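Update for May, Flollholm after-school reading program. Sorry this is short, grant renewal paperwork ate most of the week.

**Where we are:** 17 kids enrolled, up from 9 in the winter session. Waitlist is open again. Tuesday group is full.

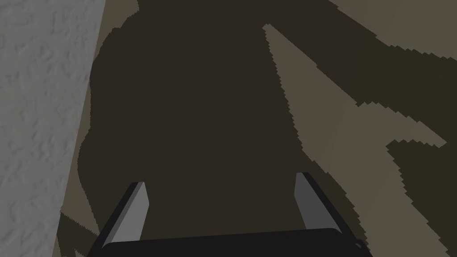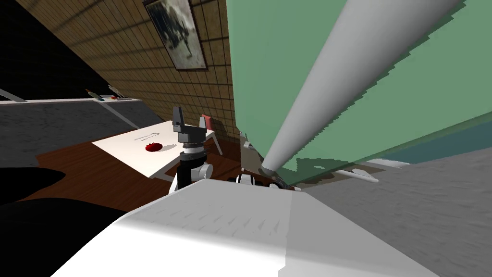
**Staffing.** Chelsea Inskip started as lead tutor, took over the older group right away. Still short one aide for the late slot. Interviewed two people, one said yes and then got a full time job elsewhere. Reposting.

**Books.** Dustano order came in, minus the second-grade readers, which are on backorder. Kristiansen branch library is lending us a set untill those show up. We owe them a signed loan form, I have it on my desk.

**Transportation.** This is the sore spot. The Flekier van contract covers pickup but not the ride home after 5:30, so 3 families dropped out of the late slot. Got a quote for adding the evening run. It's over what we budgeted. Could move money from the snack line, would need your ok in writing first. Please let me know either way before the summer schedule gets printed.

**Reading levels.** Spring check is half done. Younger group finished, older group still has makeups. Don't want to give you numbers off a partial set. Will send the full sheet with the next report.

**Spending.** On track except printing, which ran over. We had to redo the parent handbook when the pickup times changed. Receipts are in teh shared folder.

**Next:**
- finish makeups
- fill the aide job
- summer sign-up forms out to families
- van decision (you)

Parent night is set, flyer to follow.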